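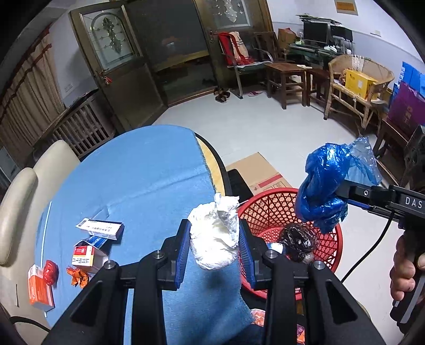

Restaurant award voting: how is the public ballot weighted?

pantry_left
The regional dining awards we enter each year changed the rules again. The finalist packet says the winner in each category is decided by "a combination of public ballot and panel score," with no percentages. We are up for best neighborhood restaurant against Canis and Cattaneo. Has anyone had the weighting in writing? I need to decide whether to put a ballot card in with every check until voting closes in May or leave it alone.

brinetank
Last cycle it was 50/50, and it was printed in the packet. If the number is gone, assume they want room to move it.

Rankings matter more than raw votes. In our category the public portion was converted to a rank score, so first place got full points whether it led by one vote or by 900. Past a certain margin, extra ballots are worth nothing.

oven_6
That is not how it worked in our category. We were under fast casual and the public portion was proportional. Your share of the category vote was multiplied by the public weight and added to the panel score. I have the score sheet. Total ballots cast in the category were 3317 and ours was listed as a percentage of that.

brinetank
Which year? Ours was a rank conversion, no question. The sheet had a column headed "public rank" and a column headed "points."

oven_6
The same year you are talking about. Different category, so it is possible they ran two methods. That would be a strange thing to do, but the categories had different sponsors and the sponsors supplied the ballot pages.

pantry_left
If it is proportional then cards are worth printing. If it is rank, I need to know how far apart the three of us are, and they don't publish running totals.

lowboy_tech
Ask for the tabulation rules, in those words. "Weighting" gets you the paragraph you already have. I got a one-page PDF by asking for tabulation rules and the tie procedure. It covered:

— one ballot per email address per category
— ballots with fewer than 3 categories completed are discarded
— panel scores are averaged after the high and low are dropped
— ties go to the higher panel score

The second item is the one that hurts small places. Regulars open the link, vote for you and close the page. That ballot is thrown out. If you print a card, put the minimum on it.

pantry_left
I did not know about the minimum. It is not in the packet.

stockpot_sw
It is on the ballot page itself, in gray text under the submit button. I agree it should be in the packet.

I disagree with the card idea, though. We ran cards at Fada for a full voting period. Servers disliked handing them over, and a fair number of guests took them for a comment card and wrote complaints about the patio heaters. We counted 265 additional ballots from the card link. We placed second, and the panel score decided it.

brinetank
265 from a card is a good response for one restaurant. What did you print?

stockpot_sw
I don't have the print number. Enough that we were still using the backs for prep lists at the end of summer. The cost was small. My objection is to the effort, which would have been better spent on the panel visit. The panel comes unannounced but inside a known window, and our off night was a Merier event where half the line was working the other room.

oven_6
You can't staff for a visit you don't know the date of.

stockpot_sw
You can avoid booking a buyout inside the window. We didn't.

crumb_rate
Speaking as someone who has sat on a panel, though for a different program: the sheet I used had food at half, then service, beverage and value split evenly. Panelists were told to ignore décor. Most of them did not. Nobody on the panel saw the public numbers before submitting.

On the cards, my view is that guests who are asked to vote at the table mostly resent it. A line on the receipt footer gets a lower response and no resentment.

lowboy_tech
Receipt footer also costs nothing if your POS lets you edit it. Ours caps the line at 40 characters, so use a short link and test it on a printed receipt before you leave it running. Ours wrapped in the middle of the address the first time.

pantry_left
Update, 25 February 2020. I asked for the tabulation rules as suggested and received them. Public is 40 percent, proportional, all categories. Panel is 60. The minimum-category rule is still in place. The rank conversion was dropped; it had been used in "sponsored categories only," so brinetank and oven_6 were both right.

Going with the receipt footer and no card. I have also moved one buyout out of the panel window.

brinetank
Good. Does the sheet say whether write-ins count toward the category total? Under a proportional method that changes the share.

pantry_left
It does not say. I have asked.

Related threads
Plaque or window decal: what do you display?
Finalist dinner tickets, are they required?
Editing receipt footers without calling support
Best chef category: can a co-chef pair enter?
Tasting panel comments, how to request them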